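Wesdale bench notes, Tuesday, started late

Tidying task in sim, build 314. The question on the whiteboard is still "can it do a bedroom yet?" and the answer is still "which bit of the bedroom?"

Ran 40 episodes before lunch. It gets to the sideboard well enough and then dithers over what to pick up first, like me on a Saturday. Dish is the easy one on paper. Flat, shallow, nothing near it. In practice the fingers come down on the rim at a slant and shove it along the wood. Ball was left for last in most runs, and I can't blame it.

Skillis planner now takes 695 ms per step, down from 1905. Good news, though it only means we get to the wrong drawer sooner. Drawer fronts are dark with thin seams and the handle finder has nothing to go on. Somebody at Neltilstead suggested painting the seams pink in the texture file. I said no customer has pink seams. Have since tried pink seams. Works beautifully. Have taken them out again.

Bed is off limits until the cloth model is fixed - last week it made the bed by pushing the duvet through the wall.

Start state for the afternoon batch, vase and plant left in as things not to knock over:
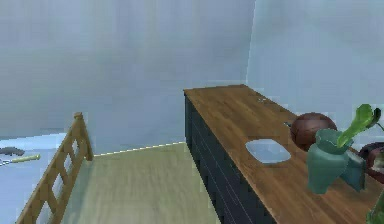 To do before the next batch

- lower the approach angle on the dish, try from the open floor side
- decide what "put away" means for a ball. Drawer? Floor?
- yellow-handled tool on the bed: leave it out of the scoring for now
- move the long overnight run, half of us are on Ramadan hours and the cluster is free earlier
- ask Neltilstead for the cloth fix, again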